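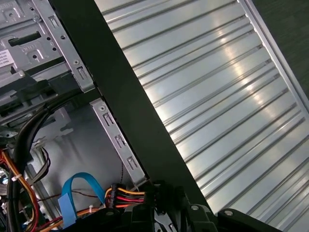

Cell 2 gripper keeps drifting on the PC strip-down. Rezeroed the wrist Monday, fine for 36 cycles, then it's off again. Same case style every time, ribbed side panel, blue SATA lead looping up right where the fingers want to go. Anyone else runing a Plusell arm on these?

quaye_cell2: Check the finger screws first. Ours backed out after 214 cycles - looked like drift, wasn't.

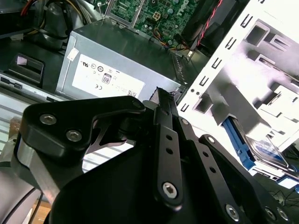 Chie Hayashi
Disagree, sort of. Hex screws on the long links yes, but nip them up with the arm parked, not reached in by the power supply like that. We do ours every 70 cycles. Threadlock too.

furico_dan: threadlock on those is a pain when you swap fingers. Paint mark and a look each shift, does the job 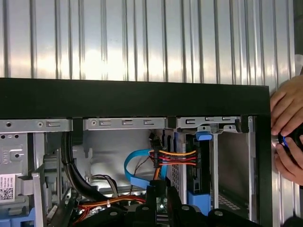

Drive bay side, blue tray upright next to the connectors

Marked all of them, will see. Nothing loose that I could feel tho. Could it be the wrist cable pulling?

quaye_cell2: could be. How much slack at the elbow?

Not a lot. Edidari fitted it in May and clipped it tight - I've let two clips off

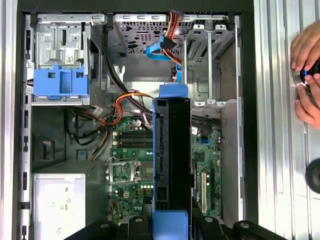
and rezeroed again after. 9 cycles so far, no drift. Leaving the speed down till tomorow.

Chie Hayashi: Still do the screws.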